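Astuces en vrac, notées le 25/02/2024 entre deux lessives. Pas eu le temps de trier, servez-vous.

**Calcaire dans la bouilloire** – vinaigre blanc et eau, moitié-moitié. Faire bouillir, laisser reposer, vider. Rincer 2 fois, sinon le thé a un goût de cornichon. Elin Jenkins met de l'acide citrique à la place, une cuillère à soupe, ça sent moins fort.

**Torchons gras.** Trempage la veille dans de l'eau très chaude avec des cristaux de soude. Ensuite machine à 90. Pas les torchons de couleur !! J'en ai perdu deux comme ça en décembre, tout roses.

**Planche à découper qui sent l'oignon** : gros sel, demi-citron, on frotte. Rincer à l'eau froide, sécher debout. Jamais à plat, elle gondole.
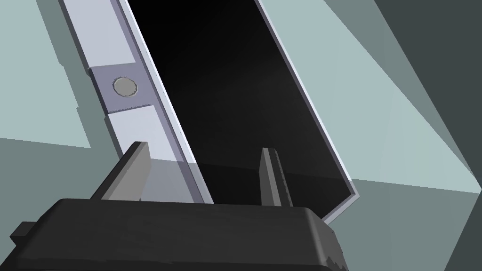
### Rayon : bricolage et petites réparations

Tiroir qui coince – frotter les glissières avec un bout de bougie. Si ça force encore, un coup de papier de verre fin et on recommence. Le savon sec marche aussi mais il colle à la longue.

Vis qui tourne dans le vide : cure-dent + colle à bois dans le trou, on casse ce qui dépasse, on revisse quand c'est sec. Truc de Berwyn Parri, il a refait toutes les charnières de la cuisine avec.

Joint de douche noirci. Bicarbonate et un peu d'eau, en pâte, vieille brosse à dents. Laisser agir le temps de faire autre chose. Si c'est noir dedans, pas la peine d'insister, faut tout enlever et refaire. Bien laisser sécher avant le silicone, j'ai baclé la dernière fois et tout s'est décollé.

Pinceaux durcis : vinaigre chaud, une demi heure, puis peigner les poils avec une vieille fourchette. Marche sur l'acrylique, pas sur la glycéro.

Étiquette qui reste collée sur un bocal – huile de cuisine, on attend, on gratte avec l'ongle, puis liquide vaiselle. Tegwen Powell utilise le sèche-cheveux, plus rapide mais on se brûle les doigts.

À rajouter la prochaine fois : taches de bougie sur la nappe, et le truc de Cledwyn pour les casseroles brulées.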